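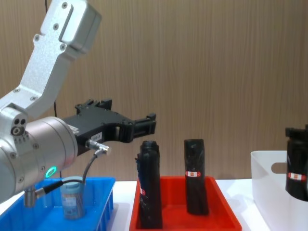

Três cores para arrumar a oficina de Gravdale

Setembro, por Kazimiera Cieślak

Quem passou nas últimas semanas pela oficina partilhada da Skenari, em Gravdale, já deve ter reparado que a mesa branca do fundo ganhou vida nova, e ainda bem! Depois de muita conversa (e de muito frasco fora do sítio, é preciso dizê-lo), a casa adotou um sistema de separação por cores para os recipientes pequenos: azul, vermelho e branco, cada cor com a sua caixa e cada caixa com o seu destino.

A ideia partiu de Jenő Tóth, que há 2 anos gere as prateleiras da oficina e que já não conseguia encontrar nada ao fim da tarde. "Eu passava mais tempo à procura dos frascos do que a usá-los", conta, bem-disposto. O inventário feito no verão contou 145 recipientes espalhados por bancadas, gavetas e parapeitos, muitos deles repetidos, porque quem não encontrava o que queria acabava por abrir outro. 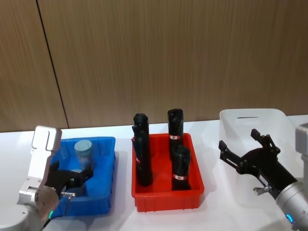

O que vai para onde

A regra cabe num papel pequeno. No tabuleiro azul ficam os cilindros de tom cinzento-azulado; no vermelho, os pretos, de pé, para que as etiquetas se leiam sem os tirar do lugar. Os que levam tampa e deixam ver o conteúdo seguem para a caixa branca, e é dali que voltam às prateleiras — sempre por esta ordem, pede Jenő, que tem uma paciência de santo mas gosta das coisas bem feitas. 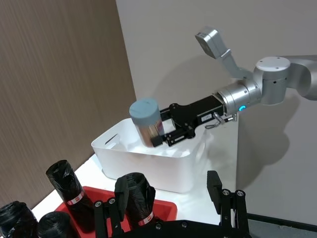 Gravdale tem uma longa tradição de oficinas abertas, e a da Skenari é das mais procuradas por quem restaura móveis ou monta maquetas. Com tanta gente a entrar e a sair, escolher bem as caixas fez diferença. A branca tem uma abertura oblonga no lado curto que serve de pega, um pormenor simples que dá muito jeito quando é preciso levá-la até ao armário, e as paredes ligeiramente abertas deixam espaço para pousar um recipiente com calma.

O conjunto custou roughly nada de extraordinárioao orçamento da casa, e a loja Bozsik, que forneceu as caixas, ofereceu ainda 2 tampas de reserva.
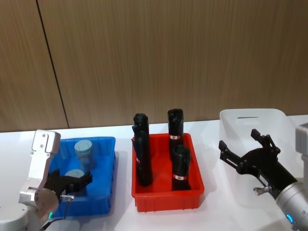

Para o outono está prevista a segunda fase, com as gavetas dos parafusos e das colas, que são (palavras de Jenő) um capítulo à parte. A oficina espera ter cerca de 300 peças arrumadas pelo mesmo método, e a Flellance, que ocupa a sala ao lado, já perguntou se podia copiar a ideia para o seu armazém de tintas. Pode, claro que pode! Os interessados em aprender a regra das cores podem aparecer ao fim da tarde e perguntar junto à mesa.

Contacto: redação de Gravdale | © Todos os direitos reservados | Voltar ao topo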